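Avaliação do kit bimanual Wyss para tarefas de bancada
Relatório de projeto - Unidade curricular de Projeto em Automação
Autoras: Aurelia Kaufmann e Edeltraud Fuchs

1. Objetivo

O laboratório pediu-nos que avaliássemos o kit Wyss, vendido pela Zivdale, antes de decidir sobre a compra de mais unidades para as aulas práticas. O kit inclui dois braços de secretária, duas pinças paralelas, uma câmara de punho por braço e a licença anual do software de teleoperação Ronix. Interessava-nos saber se um grupo de alunos sem experiência prévia consegue montar o conjunto, calibrá-lo e gravar demonstrações utilizáveis dentro das horas previstas para a disciplina.

Não avaliámos o treino de políticas a partir dos dados. Esse trabalho fica para o grupo do próximo semestre.

2. Montagem e calibração

O kit chegou em janeiro, em duas caixas. O manual impresso está em inglês e alemão e cobre apenas a mecânica; a parte elétrica e o software estão documentados no site do fabricante. A montagem do primeiro braço ocupou uma tarde inteira. O segundo foi bastante mais rápido, porque já sabíamos que os parafusos do punho têm de ser apertados antes de passar o cabo da câmara. O manual apresenta estes dois passos pela ordem inversa, o que nos obrigou a desmontar o punho uma vez.

A calibração é feita no Ronix, com um assistente que leva cada junta aos limites e pede confirmação. Na primeira tentativa o programa não encontrou o segundo controlador. Resolvemos ligando os dois braços a portas USB diferentes do computador, sem passar pelo hub. O suporte da Zivdale respondeu ao nosso pedido no dia seguinte com a mesma indicação, que entretanto devia constar do manual.

3. Tarefas

Escolhemos objetos que já existiam no laboratório: uma extensão elétrica, adaptadores, frascos pequenos, cabos. Definimos quatro tarefas:

Tarefa A - pegar num frasco e pousá-lo noutra zona da mesa.
Tarefa B - deslocar um adaptador com uma só pinça.
Tarefa C - segurar a extensão com um braço e alinhá-la com o outro.
Tarefa D - afastar um cabo enrolado sem o prender na pinça.

Cada tarefa foi gravada 40 vezes. Uma das gravações da tarefa D ficou corrompida e foi retirada, pelo que o conjunto final tem 159 demonstrações. A operadora alternava ao fim de cada série para reduzir o efeito do cansaço. A tarefa C é a única que exige coordenação entre os dois braços e foi nela que passámos mais tempo.
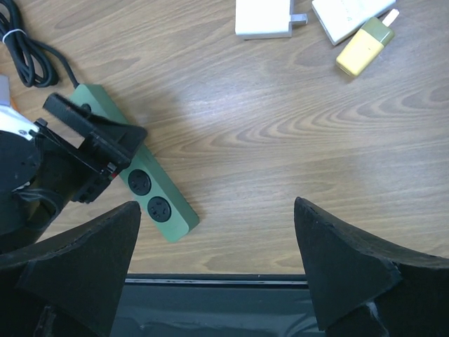 Figura 1 - Bancada vista da câmara de punho, com o outro braço sobre a extensão.

A vista de punho mostrou-se a mais útil para a aproximação final, porque as pontas da pinça ficam sempre visíveis e servem de referência. Tem a limitação esperada: o próprio dedo tapa parte do objeto quando este fica perto da ponta. O reflexo da luz no tampo também aparece na imagem. Não mudámos a iluminação entre séries, para manter as condições iguais.

4. Resultados

As tarefas A e B não levantaram dificuldades depois da primeira série. Os erros que tivemos foram de operação, quase todos por fechar a pinça cedo demais. Na tarefa C, o problema mais frequente foi a extensão rodar quando o segundo braço lhe tocava antes de o primeiro a ter bem segura. A tarefa D foi a menos regular. O cabo volta a abrir-se de maneira diferente em cada repetição e repor a posição inicial à mão demora quase tanto como a gravação.

O Ronix grava as duas câmaras e as posições das juntas no mesmo ficheiro. A exportação funcionou sempre, mas a interface não permite apagar uma demonstração isolada dentro de uma série. É preciso exportar tudo e filtrar depois com um script, que deixamos no repositório da disciplina.

5. Custo e comparação

O orçamento que recebemos foi de 1272 euros por kit, com portes incluídos. A renovação da licença do Ronix custa 100 euros por ano. Pedimos também uma proposta à Irard, que vende um conjunto semelhante, mas só com um braço e sem câmara de punho. Para as tarefas A e B chegaria. Para a C não serve.

6. Conclusões e recomendação

O kit cumpre o que precisamos para as aulas. Recomendamos a compra de mais uma unidade - e não de três, como estava previsto - até se perceber o desgaste das pinças ao longo de um semestre completo. Recomendamos ainda pedir dedos sobressalentes logo na encomenda e preparar uma folha em português com a ordem correta de montagem do punho e a nota sobre as portas USB.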